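How to wash a plush throw without ruining it

I don't trust "refresh" sprays. Dorothy Oakley swore by one from Ruvon, and her throw still smelt of dog.

1. Shake it outside.
2. Wash it alone, cool, on a short spin. Skip the softener, whatever the bottle says – it flattens the pile.
3. Dry it flat, then brush one way with your hand. 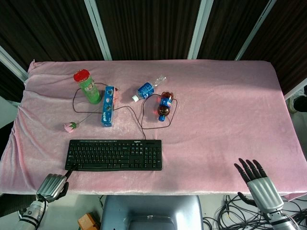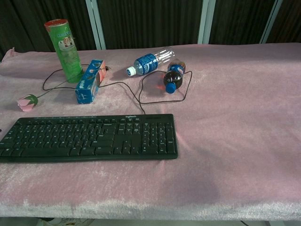
Pink plush cloth on a table, creases and all.

Steaming is meant to lift creases. Maybe. Test a corner first, and keep the iron well away. I wouldn't pay for a 100 ml "fabric reviver" either.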